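Setting Up a Hand-Off Between a Sorting Arm and a Bench Operator

These steps cover the Stodar bench at Wallell, where an arm loads small parts into trays and one operator checks and releases them. They assume the arm is installed and the safety stop has been tested.

Before you start

You need the bench key, a lint-free cloth, an empty tray and the shift log. Allow 25 minutes for the first setup.

Step 1. Agree on the split of work

Write down which tasks stay with the operator. At Wallell the arm picks and places. The operator inspects, rejects and signs off. Before the change, one person handled around 400 parts a shift by hand. The same person now spends most of the shift on inspection, and the job sheet has to say so.

Step 2. Set the pause point

Open the Firberg controller and go to program 251. Set the pause to trigger after each full tray. Do not use a timed pause — operators end up working to the clock and skip checks.

Step 3. Clear and wipe the bench

Remove tools, cups and loose parts. Wipe the surface from the back edge forward. Dust and crumbs can register as parts in the vision check, so look the surface over again before you enable motion.

Step 4. Seat the tray

Slide the tray into position at bench level and press until it stops moving. Run the arm to its start position with the fingers open.

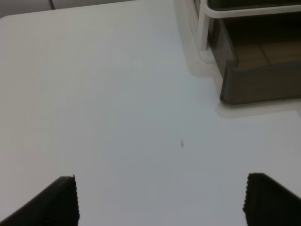
Run 5 cycles at reduced speed with a second person at the stop button. If a part lands on the lip of the tray, stop and repeat the seating step before changing any offsets.

Step 5. Hand over to the operator

The operator, not the technician, starts the first full-speed run. Xóchitl Mendoza added this rule in February after two shifts inherited settings they had not seen. Record the program number and both names in the log.

Rotation

Inspection is harder on the eyes than loading was. Rotate operators at each break. Send requests for a different pattern to Maarja Eglītis, who keeps the bench schedule.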